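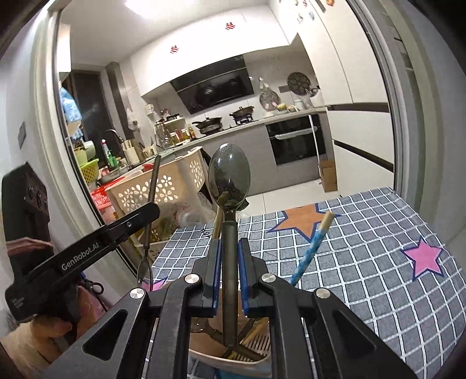
La mairie de Virnell veut fermer son guichet de domiciliation deux jours par semaine. Économie annoncée : 3 528 euros par an. Pour ça, des gens sans logement attendront leur courrier, leur convocation, leur carte d'identité. Une cuillère en métal comme celle de la photo, une spatule en bois à fentes, ça se donne, ça se récupère partout. Une adresse, non. Et sans adresse, pas de dossier, pas de droits ouverts — rien.

On nous parle de « rationalisation ». Le mot est dans la note de février, deux fois. Dans la même note, 200 personnes domiciliées, et pas une ligne sur ce qu'elles deviennent les jours fermés. Un recommandé ça n'attend pas. Une audience non plus. J'ai demandé à l'adjointe, réponse : « nous y seront attentifs ». Merci bien.

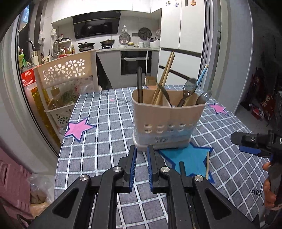

Peut-on confier le guichet à une association ? Sur le papier c'est possible, avec un agrément, mais Doltura, la seule candidate, demande un local et un poste payé. Donc on économise quoi exactement ?

Le vote est le 19/07/2024. En plein été, salle à moitié vide, comme d'habitude. Qu'on garde au moins le guichet ouvert le matin, tous les jours, le temps de trouver mieux. Ça coute presque rien. Écrivez à vos élus avant.

Signe Tveit

Partages : 200 — Commentaires : 3

prasard_sud : Et les agents, quelqu'un leur a posé la question ?

Mme Bañuelos : J'ai été domiciliée là-bas deux ans. Sans ça je n'aurais jamais eu mon logement.

lecteur : Pas d'accord, les gens peuvent venir un autre jour.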